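Guía de configuración de Wurko para organizadores
Sección 4. Crear el evento e invitar a los blogueros
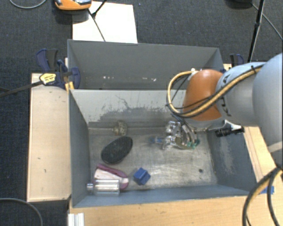 Brazo robótico junto a dos cubetas grises.

En esta sección se explica cómo crear un encuentro entre marcas y blogueros en Wurko, cómo enviar las invitaciones y cómo preparar la lista de acceso. Se supone que usted ya tiene una cuenta de organizador verificada (sección 2) y que ha cargado el logotipo de su empresa (sección 3).

4.1 Antes de empezar

Tenga a mano lo siguiente:
- El nombre definitivo del evento. Se puede cambiar más tarde, pero el enlace público conserva el primer nombre.
- La dirección del local y el aforo permitido.
- La lista de marcas participantes, con un correo de contacto por cada una.
- La lista de blogueros en formato CSV, si ya la tiene.

4.2 Crear el evento

1. En el menú de la izquierda, pulse Eventos y después Nuevo evento.
2. Escriba el nombre, la ciudad y el mes. El día exacto puede quedar vacío; en este caso la página pública muestra solamente el mes, por ejemplo «abril».
3. En el campo Aforo, ponga el número total de personas, incluidos los representantes de las marcas. El plan básico admite hasta 500.
4. Elija el tipo de inscripción: Abierta, Con aprobación o Solo por invitación.
5. Pulse Guardar borrador.

Nota: mientras el evento está en borrador, solo lo ven los administradores de la cuenta. Las marcas no reciben ningún aviso.

4.3 Añadir las marcas

1. Abra el borrador y entre en la pestaña Marcas.
2. Pulse Añadir marca y escriba el nombre y el correo de contacto.
3. Asigne un espacio a la marca. Dos marcas no pueden compartir el mismo espacio, salvo que usted active la opción Espacio común.
4. Repita los pasos anteriores para cada participante.

Cada marca recibe un formulario para describir lo que va a ofrecer: muestras, una demostración, un taller o una colaboración pagada. En el evento de prueba que usamos para las capturas de esta guía, las marcas son Zanemia, Ridik y Pichler.

Precaución: si borra una marca después de que haya rellenado su formulario, las respuestas se pierden y no es posible recuperarlas. Utilice mejor el botón Ocultar.

4.4 Invitar a los blogueros

1. En la pestaña Invitados, pulse Importar CSV.
2. Compruebe que las columnas se llamen exactamente nombre, correo y blog. La columna tema es opcional.
3. Revise la vista previa. Las filas con error salen en rojo y no se importan.
4. Escriba el texto de la invitación, con un máximo de 400 caracteres. Los espacios también cuentan.
5. Envíe primero una prueba a su propio correo con el botón Enviar prueba.
6. Si todo está correcto, pulse Enviar a todos.

Ejemplo de filas, sin correos:
Nour Smadi; blog de cocina; confirmada
Magnus Semple; blog de viajes; pendiente
Mireille Rizk; blog de maternidad; confirmada

Nota: un bloguero puede llevar a un acompañante solo si está marcada la casilla Permitir acompañante. El acompañante también ocupa una plaza del aforo.

4.5 Cambiar la fecha

A veces hay que aplazar un encuentro por el mal tiempo o por un problema del local. No cree un evento nuevo: perdería las confirmaciones.

1. Abra el evento y pulse Editar, luego Aplazar.
2. Indique la nueva fecha o deje Por confirmar.
3. Escriba un mensaje breve para los invitados.
4. Marque Pedir nueva confirmación. Los invitados que no contesten en 2 semanas pasan automáticamente a la lista de espera.

Precaución: el mensaje de aplazamiento sale en el momento de guardar. No se puede programar para otra hora.

4.6 Lista de acceso

1. El día del evento, abra Acceso desde un teléfono o una tableta.
2. Descargue la lista con el botón Usar sin conexión, por si la red del local es débil.
3. Busque a la persona por nombre o escanee el código de su invitación.
4. Pulse Entrada. El nombre pasa a color verde.

Si dos personas trabajan en la puerta con listas sin conexión, los datos se unen cuando ambos aparatos vuelven a tener red. Hasta entonces, cada aparato muestra solo sus propias entradas.

Redacción de esta sección: Rasha Sabbagh. Revisión: Renji Hirose.
Continúa en la sección 5, Enlaces y publicaciones después del evento.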